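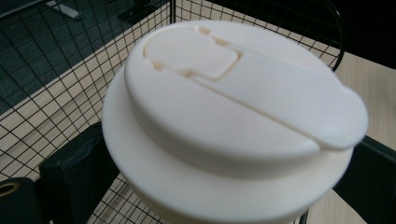 Fig. 4. Drinking lid with sliding closure.

Section 3: Setting up your Wuronier lap timer for a club race weekend

OK, so you've got the display bolted in and the power lead run (Section 2, if you skipped ahead, and I know some of you did). Now we make it tell you lap times. I've set up a pile of these for people in our paddock, and the whole job fits easily between scrutineering and lunch if you do it in order. Do it the night before if you can, though. I'm much nicer to myself on race morning when the menus are already done!

What you'll want next to you
The timer, the roof antenna, the short gray data cable, a phone with the Tinov app on it, and the event bulletin with the circuit layout. Check the layout twice. Barmont runs a long course and a short course, and Maja Urbańczyk spent an entire qualifying session chasing a delta from the wrong one.

3.1 First power-up

1. Turn the ignition to the accessory position. Leave the engine off for now.

2. Hold the left button until the logo shows up, then let go. If you keep holding you'll land in the service menu, and there's nothing in there you need.

3. Pick your units. I use miles and Fahrenheit, but use whatever your tire guy talks in.

4. Type in your car number. Mine is 266, so mine says 266 on the start screen and on every file I save. You'll be glad of this when three people in the same garage swap memory cards.

5. Choose Save, then Exit. Exit by itself throws everything away without asking.

Note: The clock sets itself once the antenna sees the sky. Under a metal garage roof it never will, so push the car outside before you start wondering what's broken.

3.2 Antenna

6. Stick the antenna on the roof, toward the back, at least a hand's width from your radio aerial. On a fiberglass roof the magnet won't grab, so use the adhesive pad in the bag.

7. Run the wire down the inside of the door pillar and tape it every so often. Keep it away from the cage clamps, which will pinch it.

8. Wait for the satellite symbol to go solid. Blinking means it's still looking. Go get a coffee.

Caution: Never route the antenna wire across the harness or anywhere near the fire system pull. If you can snag it with a glove while climbing out, so can somebody trying to get you out. Karine Cloutier scrutineers for us and she will send you back to your garage for this one, every time.
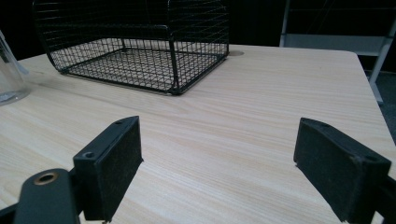 Fig. 5. Tabletop with light wood grain, gripper fingers in the foreground.

3.3 Telling it where the line is

9. Open Circuits and look for yours. If it's listed, load it and skip to step 13. If not, carry on.

10. Choose New and give it a name. I add the layout to the name (Kennedy Long, Kennedy Short) because the list doesn't show a map.

11. On your out lap, press the right button as you pass the start/finish gantry. Press it on the straight, at a steady speed, with both eyes on the road. A bit early or late is fine and you can nudge it later.

12. Back in the pits, open Edit Line and set the width to 17 meters. The default is wider than that, and at tracks where the pit lane runs close to the straight it'll record a lap every time you come in for fuel.

13. Set the shortest allowed lap. I put in 40 seconds less than my usual time, which is plenty to catch false triggers.

3.4 Shift lights

14. Go to Lights and enter your shift point. Then set the first light 300 rpm below it. Some people like more warning (Brock Sandhu has his so early it looks like a Christmas tree from turn two onward), so try it in practice and see what suits you.

15. Start the engine and blip it gently. The lights should climb from the outside in. If they go the other way, flip Direction in the same menu.

3.5 Quick check before you grid up

Memory card in, circuit loaded, satellite symbol solid, brightness on Auto. If the screen shows error 431, the card is full or locked. Look at the little slider on the side of the card first, then clear some old sessions.

Getting your data out is in Section 4, along with Nazmiye's trick for lining up two drivers' laps.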